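4. Unpacking and clearing up

Read this section before you open the first carton. It covers unpacking on the work table, sorting the packaging and leaving the floor fit to walk on. Fitting the Ikalus display to its stand is covered in section 5.

Allow enough floor space to set two cartons down side by side with their flaps fully open.

4.1 Opening the cartons

1. Put the first carton on the table with the printed arrow pointing up. Lift with both hands, using the hand-holes where there are any.

2. Slit the tape along the centre seam. Set the blade to the shallowest depth. Cables are packed directly under the lid in some cartons.

CAUTION: Do not cut on the table cloth. A tear in the cloth cannot be patched and will catch on cable ties and connector clips.

3. Fold all the flaps right back before reaching in. The long lid flap should lie flat on the table, away from you.

4. Take out the documents wallet first and check the carton number against the packing list. The mains lead carton is number 11. If the number is missing, ring Hestisari on extension 1432 before going any further.

5. Leave the power cable coiled in its carton until the display is on its stand. Keep it against the side wall, where it will not be tipped out with the packing.

6. Move emptied cartons off the table as you go. Small parts such as sticks, strips and glass pieces should be put in the parts tray and not left on the cloth.

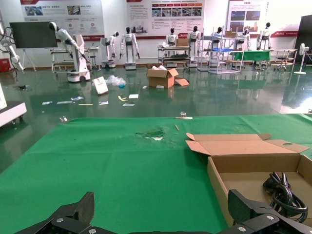
4.2 Clearing the floor

The floor coating is glossy, and loose paper or film slides on it easily. Clear it before moving anything on casters.

1. Pick up the large pieces first: cartons, loose flaps, paper bags and plastic bags. Look inside every bag before you flatten it.

2. Collect the small litter by hand – labels, wrappers, strips, cups and cards. A broom tends to push thin strips under the cabinets.

3. Pull out the white packing material and bag it separately. Flatten the cartons and stack them by the door, 10 to a bundle.

Note: Keep one complete carton with its packing for returns. Warraich will not accept a display sent back in other packaging.

4. Check under and behind the base cabinet, then lock its casters.

5. Sign the sheet on the door. Questions about missing parts go to Kimie Amano, and damage reports to Adeel Kazmi.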